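Ladero Two-Arm Bench Kit: Set-up Guide
Section 5. Placing the arms in the simulator

Read this section before you connect the kit to real arms. All steps are done in the Ukolel viewer supplied with the kit.

5.1 Loading the bench

1. Open Ukolel and choose File > Load bench.
2. Select layout 27. The table, both arms and the room load together.
3. Wait for the status light in the toolbar to turn green.
4. Turn the view until you can see both arms and the black mat.
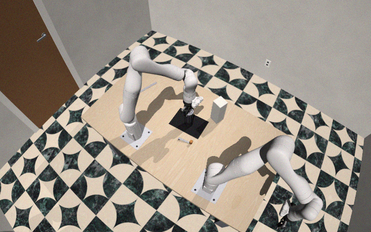

Figure 5-1. Bench loaded, with one gripper over the mat and the other past the end of the table.

Note: The floor pattern and wall colours can be changed under Room. They have no effect on how the arms move.

5.2 Checking reach

5. Click the arm you want to move. Its joint values open in the side panel.
6. Drag the wrist slider slowly. The arm follows on screen.
7. Check that the gripper points straight down before you lower it.
8. Repeat for the other arm.

Caution: The simulator lets a gripper travel beyond the table edge. On a real bench, keep people and loose items out of this space.

9. To test a pick, bring one gripper above an upright object and park the other arm well clear, as shown.
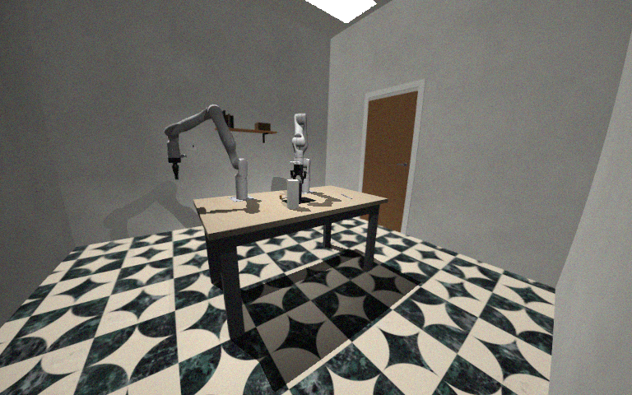 10. Press Save pose. Give the pose a name of up to 27 characters.

Note: If error 461 appears, the two arms are too close together. Move one away and save again.

5.3 Sending poses to the controller

11. Connect the Narken controller and choose Send.
12. Run the first pass at the lowest speed, with one hand near the stop button.

Guide revised 4 February 2026. Corrections to Guadalupe Camacho, Suominen product support.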